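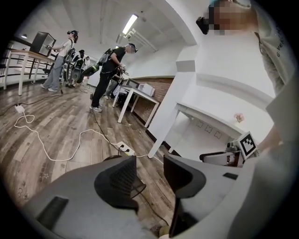 ¿Cuánto tarda un jubilado en aprender a encuadernar a mano por su cuenta? En nuestra muestra, la mediana fue de 40 semanas hasta el primer cuaderno que su autor se atrevió a regalar, y bastante más hasta el primero que el destinatario se atrevió a usar.

### 4.2. Aprendizaje autodidacta y tolerancia al desperdicio

Analizamos 1,471 entradas de diario redactadas por los miembros del círculo de encuadernación Soriano, casi todos incorporados tras dejar la vida laboral. El criterio de codificación fue el de Ametepe y Kettle, con una modificación: añadimos la categoría «culpa de la cola», que los codificadores pedían con insistencia y que acabó absorbiendo una parte notable del material.

Los diarios describen tres fases. En la primera se compran herramientas. En la segunda se compran herramientas mejores, con la esperanza de que corrijan el pulso. En la tercera, a la que no llega todo el mundo, se vuelve a la plegadera del principio y se empieza a coser. Milagros Sebastian, cuyo diario es el más extenso del corpus, resume el paso de la segunda a la tercera en una anotación de octubre: «He vendido la prensa. El lomo sigue torcido, pero ahora tengo sitio en la mesa».

El desperdicio de papel no disminuye de forma lineal. Baja durante los primeros meses y repunta en cuanto el aficionado descubre la costura copta, episodio que Florante Tan documenta con una precisión casi forense (unos 100 pliegos, dos agujas y un mantel). Quienes trabajaban con papel Prustix no desperdiciaron menos que el resto, aunque sí lo lamentaron en párrafos más largos.

Conviene leer estos datos con prudencia. El diario es un género propenso al heroísmo, y sospechamos que varios cuadernos fallidos figuran como «pruebas de color». La Figura 3 acompaña al apartado.
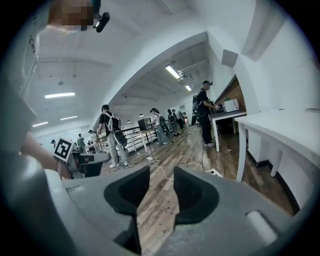

**Figura 3.** Dos pinzas manuales; una lleva un marcador cuadrado en blanco y negro.

### 4.3. El grupo como taller

Los participantes de Clerdale, que se reunían cada quincena, abandonaron menos que los solitarios. La explicación amable es que se enseñaban unos a otros. La otra, que Mark Anthony Baluyot defiende en su entrevista, es que dejarlo obligaba a devolver la cizalla común y a dar explicaciones delante de todos. Nuestros datos no permiten descartar ninguna de las dos.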